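Four joints short of a butler

The washing up in our house has been a source of tension since April, when I announced that I would never need to do it again. I had ordered a bag of servos. I had downloaded the files for an arm. My family, who have seen my irrigation system, took the news calmly and went on using plates.

What I lacked was a printer that could get through a large part without lifting one corner off the bed, so I joined the shared workshop at Hatstead. It costs $135 a quarter, and for that you get the printers, a drill press with opinions and the company of people who have already made your mistake in a different colour. 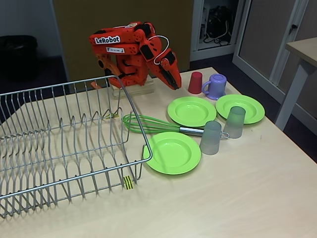
Elba Toledo
Contributing writer, home and workshop

The dish rack is the standard test at Hatstead. Everybody starts out wanting to make a robot fold laundry, and everybody ends up at the rack with green plates and a whisk. The whisk is there out of spite. A cup has the decency to be the same shape from most directions, while a whisk is mainly air with a handle on it.

Printing took me 12 evenings. Assembly took longer, partly because I put the elbow servo in a quarter turn out and didn't find out until the arm saluted and tried to climb its own base. The fix is to undo every screw you were proud of. I also learned to bolt the base to a block of wood, after my first version leaned out for a mug and followed it off the bench.

Then comes the teaching, which is a lot like teaching a teenager to reverse a trailer. You drive the arm through the job by hand, over and over, and the software tries to work out what you meant. My arm studied 4 evenings of my best work and faithfully picked up my habit of hesitating over the handle.

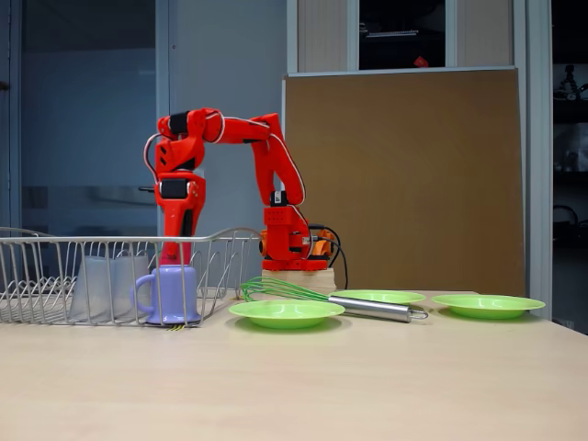
Gallovia Magazine, June 2026, page 12

Mugs are now its strong suit. On a good night it will get one into the rack without my touching anything, at a pace that would let you grow the coffee. Plates are another matter. Lying flat, a plate gives a pair of plastic fingers nothing to get under, and mine prefers to push them slowly towards the neighbours.

I asked at Samonte, the electronics shop in Lonham, whether stronger servos would help. The man behind the counter asked what I was lifting. I told him. He sold me a packet of rubber fingertips and said his dishwasher had been going for years.

The fingertips have helped a bit. I'm reprinting the gripper with a thinner lower jaw, and the wrist cable needs rerouting before it catches on something again. At home we're still doing the dishes in the sink. It's my turn until the arm works, a rule I don't remember agreeing to.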